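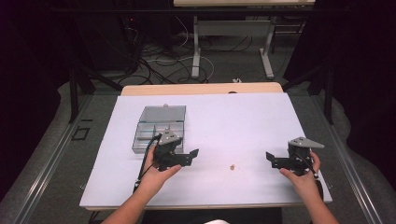 **Re: Is a seed swap worth it if everyone brings the same zucchini?**

**mulchado** wrote:

The Huluvdale swap is on again this October and I'm trying to decide whether to bother. Last year I brought nine kinds of bean and came home with zucchini, zucchini, a marigold, and an envelope that said "tall one?" in pencil. It was the marigold that came up.

Do the rest of you get anything good out of these, or is it mainly a way to get rid of zucchini seed?

---

**pattypan_hank** wrote:

The "tall one?" envelope was mine. It's a sunflower. Possibly a leek.

Go early. Doors open at 9 and by 9:20 the tomatoes are gone. After that you're picking through what people didn't want enough to label.

---

**Veerle Van den Broek** wrote:

I run the check-in table, so I have opinions. We took in 1,157 packets last year and a depressing share of them had no year on them. I don't care how pretty your handwriting is. Variety, year, whether it was grown near anything it could cross with. Three facts. They fit on a coin envelope.

And squash that was open pollinated next to four other squash isn't a variety, it's a surprise. Please write "surprise" on it.

---

**mulchado** wrote:

> Please write "surprise" on it.

I would have taken the surprise over the zucchini.

How old is too old? I have parsnip from before we moved to Sinutwood.

---

**clodhopper77** wrote:

Parsnip is good for one year. Two if you lie to yourself. Compost it.

Tomatoes go for ages. I've had six-year-old ones come up thick as a lawn.

---

**pattypan_hank** wrote:

Disagree on parsnip. Mine were three years old and I got a row out of them.

---

**clodhopper77** wrote:

How long a row, Hank.

---

**pattypan_hank** wrote:

It was a short row.

---

**Veerle Van den Broek** wrote:

Do a paper towel test before you bring anything that's been sitting. Put 15 seeds on a damp towel, fold it into a bag, leave it on top of the fridge, and look in a week or so. If fewer than half have sprouted, write that on the packet or keep it home. Parsnip is slower, so give it three weeks and a kind word.

---

**dilly_dally** wrote:

Unpopular opinion: just buy them. A packet of lettuce costs less than the gas to Huluvdale and back, and there's no man at the door asking if my kale is "really Russian."

---

**mulchado** wrote:

That man is my brother-in-law.

---

**dilly_dally** wrote:

Then tell him it was.

---

**Veerle Van den Broek** wrote:

Nobody in the catalogs sells the Coppens bean, Dilly. One family out on Flastach Road kept it going for decades, and the only place I've ever seen it is on that folding table between the zucchini and the other zucchini. I drive in for that.

---

**clodhopper77** wrote:

Seconding the Coppens. Stringy if you wait too long, but a terrific dry bean. I'll have some this year if the mice leave me any. Limit 2 packets a person, and yes, Hank, that includes you.

---

**pattypan_hank** wrote:

My wife is also a person.

---

**mulchado** wrote:

OK, I'm in. I'll bring the beans, dated, and I'll leave the parsnip home. Does anyone need dill? I let one plant go to seed and now I have 2,000 of them in a soup bowl.

---

**dilly_dally** wrote:

I could use some dill.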